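Toilet seat swap, bidet unit won't sit flat. Help?

posted by Jalen Nakamura

Putting an electronic bidet seat on a plain white toilet. Unit is still standing on its end next to the bowl, old seat still on. Handheld shower head still in its wrap too. Cloths are out, so I can clean the rim frist. Do I pull the old seat before checking the bolt holes, or after? And does the cord go left or right?

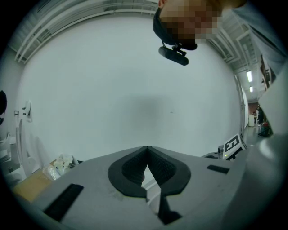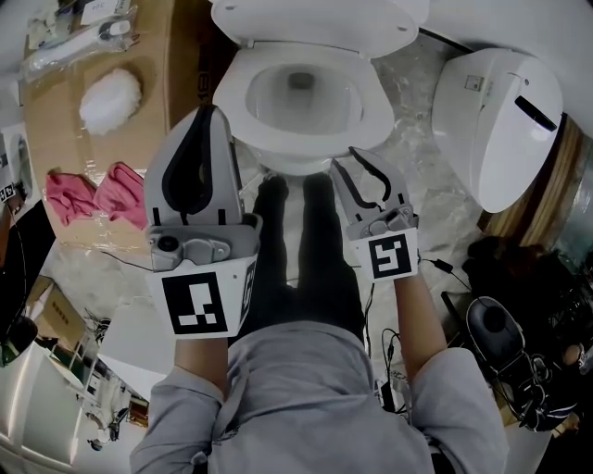
2 replies

Sunita Achterberg
Old seat off first. Two bolts underneath, hold the nut, turn from the top. Wipe under the hinges, gunk there is why mine rocked for 3 weeks. Then plate, then slide the unit on till it clicks. Cord goes whichever side your outlet is, keep it off the floor. Shut the water before you touch teh hose.

Masilela
what she said. mine took 5 min, did the shower head another day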